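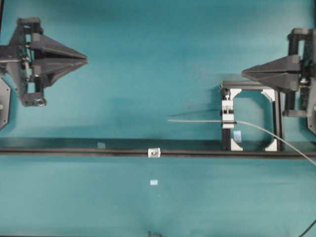

Two grippers and a rail on a teal work surface

The Nisteo Disarmament Program was a weapons collection and resettlement program carried out in the Stulletari highlands after the end of the Nisteo insurgency. It was run jointly by the army's Second District command and the civil administration at Cesville. Under the program, former fighters could hand in firearms and receive a cash grant, an identity card and a place in a training course.

Background

The insurgency began as a dispute over grazing land and road tolls in the upper Nisteo valley. Armed bands were small and seldom held ground for long. Most clashes were ambushes on supply trucks along the road between Egan and Cesville, which was the only paved route into the highlands. The army answered with checkpoints, night curfews and a line of fortified posts on the ridge above Egan.

Fighting declined after the ridge posts cut off the winter supply paths. A ceasefire was agreed in March, and both sides accepted that weapons would be turned in at fixed sites and kept under two locks, with one key held by the army and the other by the civil administration.
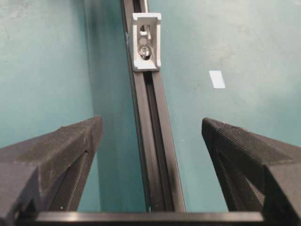 The ceasefire text did not say what would happen to fighters who had no weapon to surrender. Cooks, porters and messengers made up a large share of the bands, and the first draft left them out entirely. An annex signed in April allowed them to register on the word of a village council. They received the identity card and the training place but only half the cash grant.

Collection sites

The main site was the former customs yard at Egan. A smaller one opened at Cesville, next to the rail depot, and mobile teams visited villages that could not be reached by road. A person arriving at a site had 96 hours to complete registration, during which the army could not detain or question them about past actions. Serious crimes against civilians were excluded from this protection and were referred to the district court.

Rifles were tagged, logged and stored until the end of the collection period. Ammunition and homemade explosives were destroyed at a quarry outside Egan. The first group to come in numbered 30. By the time the sites closed, the Egan yard had taken in 200 rifles, along with a quantity of shotguns and pistols that were recorded separately.
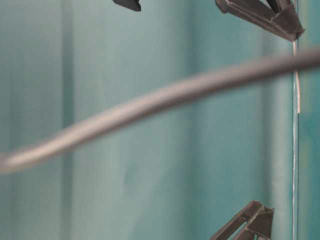 Resettlement

Training courses covered masonry, road repair, livestock care and basic bookkeeping. Road repair drew the most trainees, as the administration was rebuilding the Egan road and hired directly from the course. Some former fighters joined a local guard force, which was later merged with the district police.

Criticism

Village councils complained that the grants were paid late and that families who had lost property to either side received nothing. A separate compensation fund was proposed but was never given a budget. Army officers objected to the 96-hour rule, arguing that it let band leaders come and go freely.

See also

Egan ridge posts
Stulletari highlands
Cesville administration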